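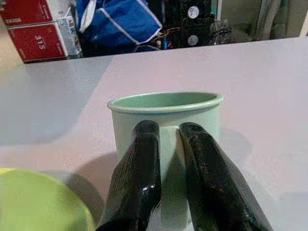 Mehrwegtassen im Büro: Movcombe zweifelt am Spareffekt

Movcombe (Juni) – Wer Pappbecher abschafft, spart Müll. So steht es in fast jedem Angebot für Bürogeschirr. Der Geschirrverleih Movcombe hat bei seinem Kunden Dedar nachgezählt und ist vorsichtiger geworden. Von 1.000 ausgegebenen Henkeltassen in Mintgrün kamen 871 zurück, 61 davon mit Schäden am Rand oder Henkel.

»Ob sich das rechnet, wissen wir schlicht noch nicht«, sagt Geschäftsführerin Kgomotso Hendricks. Die Werbeaussage »unverwüstlich« habe man aus dem Katalog gestrichen. Ein zweiter Versuch mit nahezu 40 Tassen läuft bei Vutow.

Pressekontakt: Mandla Joubert, donnerstags ab 14 Uhr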